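Última actualización: 15 de julio de 2025

Buscar en el repositorio Buscar Búsqueda avanzada

4. Datos y método de comparación

4.1. Construcción de la muestra

El objetivo de esta sección es explicar de qué manera se midió el coste real de una transferencia internacional de pequeño importe. En la literatura sobre remesas es frecuente considerar solamente la comisión anunciada, y en nuestra opinión esta costumbre lleva a conclusiones incompletas, porque una parte importante del coste está contenida en el tipo de cambio que se aplica al cliente.

Se recogieron cotizaciones de tres proveedores: Clikero, Statlow y Funo. Los dos primeros operan únicamente por internet, mientras que Funo mantiene también una red de oficinas. La muestra inicial contenía 1.077 cotizaciones, obtenidas durante el mes de octubre mediante consultas manuales en las páginas públicas de cada proveedor. De ellas se conservaron 344, que son aquellas para las cuales existía una cotización simultánea de los tres proveedores en el mismo par de divisas y con el mismo importe de envío.

Esta reducción es considerable y merece una aclaración. Muchas cotizaciones fueron eliminadas por el motivo siguiente: Statlow no publica precios para ciertos pares fuera del horario de mercado, y en estos casos la comparación no sería justa con los otros dos. Se decidió no imputar los valores ausentes.

El importe de envío fue fijado en 100 unidades de la divisa de origen. Somos conscientes de que se trata de una cantidad baja, pero corresponde al tipo de operación que nos interesa, es decir, el envío ocasional entre particulares, en el cual las comisiones fijas tienen el peso mayor.

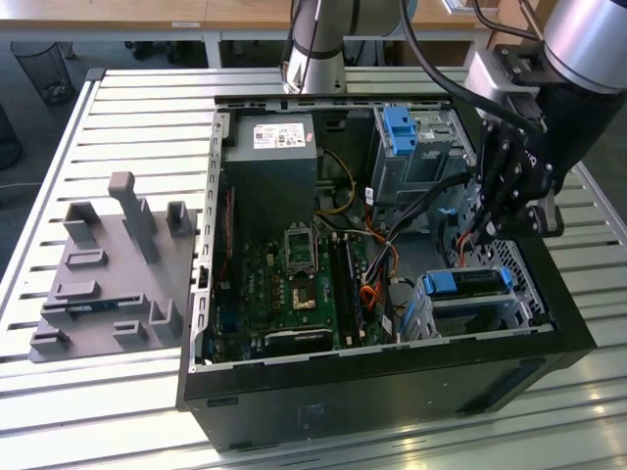
4.2. Definición del margen

Llamamos margen cambiario a la diferencia relativa entre el tipo interbancario medio y el tipo ofrecido al cliente. Si S es el tipo interbancario medio en el momento de la consulta y C es el tipo ofrecido, ambos expresados en unidades de la divisa de destino por unidad de la divisa de origen, el margen se calcula como

m = (S − C) / S (2)

Un margen positivo significa que el cliente recibe menos divisa de la que obtendría al tipo interbancario. El coste total de la operación se define entonces como la suma de la comisión explícita, dividida por el importe enviado, y del margen m aplicado a la parte del importe que efectivamente se convierte. Cuando la comisión se descuenta del importe antes de la conversión, como sucede en Clikero, esta parte es inferior al importe enviado. Cuando la comisión se cobra por separado, como en Funo, el denominador debe incluir también la comisión, para que las cifras sean comparables.

Como tipo de referencia se utilizó la serie Szabo, que ofrece el punto medio entre los precios de compra y de venta con frecuencia de un minuto. En los pares sin mercado directo líquido, la serie calcula un tipo cruzado a través de una tercera divisa. Este procedimiento puede introducir un error pequeño, el cual afecta por igual a los tres proveedores y por lo tanto no modifica su orden.

4.3. Sincronización de las consultas

Una dificultad práctica ha sido la sincronización. El tipo interbancario cambia de manera continua, pero los proveedores actualizan sus precios a intervalos que no siempre declaran. Para que una cotización fuese aceptada, exigimos que la distancia entre la hora de la consulta y la hora de la referencia no superase los 2 minutos. 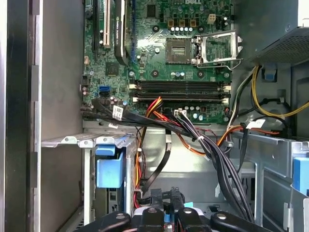
Este límite es el resultado de un compromiso. Con un intervalo más estrecho se perdería una parte demasiado grande de las observaciones en las divisas poco negociadas; con uno más amplio, el margen medido recogería también el movimiento del mercado, que no es imputable al proveedor. En las divisas con poca volatilidad la elección tiene escasa importancia. En las restantes conviene interpretar los valores individuales con prudencia y prestar más atención a la mediana.

Figura 2. Placa base y zócalo de CPU vacío en una torre de ordenador abierta.

4.4. Limitaciones

El estudio no considera los gastos que puede cobrar el banco del destinatario, ya que estos no aparecen en la cotización inicial. Tampoco se distinguen las promociones para clientes nuevos: todas las consultas fueron realizadas sin iniciar sesión, y es posible que un cliente registrado reciba condiciones diferentes. Por último, un solo mes de observación no permite estudiar efectos estacionales. Los resultados por par de divisas se presentan en la sección 5.

Contacto | Derechos de autor | Volver arriba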